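3.2 Packing materials and sealing practice

The household survey in Flivham covered 158 homes that had moved within the past year. Each home received a short form asking what had been used to pack the contents of the kitchen, where the boxes had come from, and what had been thrown away after unpacking. Forms were returned by mail or handed in at the Dridon depot. We left out homes that had hired a full packing service, as the people living there could seldom say what had been used or how much of it there had been.

Boxes were sorted into three groups: new boxes bought for the move, boxes reused from an earlier move, and boxes collected from stores. Reused boxes were the largest group in the older part of town. Store boxes were more common in the apartment blocks near Ngubane Road, where several food stores leave flattened cardboard by the side door in the evening. The type of box had a clear effect on how it was closed. New boxes usually had one strip of tape across the bottom and one across the top. Reused boxes often had several layers, with new tape placed over old tape that had begun to lift.

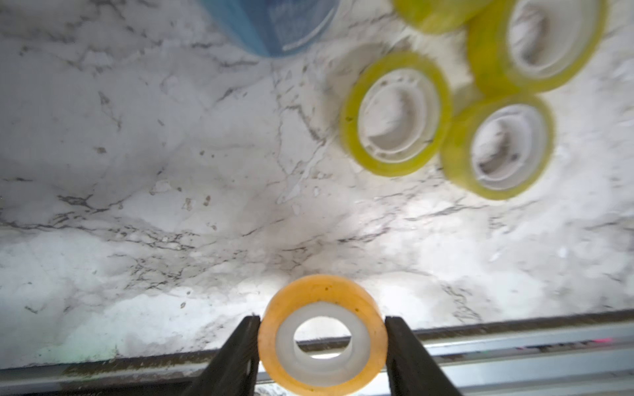 Figure 4. Roll of adhesive tape with a white plastic core, at a stone counter.

Tape was the item people found hardest to estimate. Most could say how many boxes they had filled, but few had kept track of tape, and answers such as "a couple of rolls" were common. We therefore asked a smaller group of 20 homes to keep their empty cores until the move was over. A core is easy to recognize once the tape is gone, and the white plastic kind in Figure 4 would be entered on our sheet as plastic. Cardboard cores were entered separately, as the local recycling service takes them with mixed paper. Part-used rolls were weighed and recorded as a share of a full roll. This worked well enough, although two homes mislaid their bags of cores during the move and had to be dropped from this part of the study.

The homes in the smaller group handed in 80 items in all, counting both cores and part-used rolls. Interviews were carried out by Salamatu Annan, mostly in July, when the largest number of leases in the town come to an end. She asked each person to walk through the packing of one room from start to finish. Kitchens took the most tape in nearly every account. People taped drawers shut, wrapped bundles of cutlery, and closed small boxes that were then placed inside larger ones — a step that many had not mentioned on the written form.

Disposal was less varied. Cardboard was flattened and put out for collection, usually with the tape still attached. Residents of the Narnia estate have a shared bin store with limited room for cardboard, and several said they had kept boxes indoors for weeks. The effect of attached tape on the sorting of cardboard is taken up in Section 4.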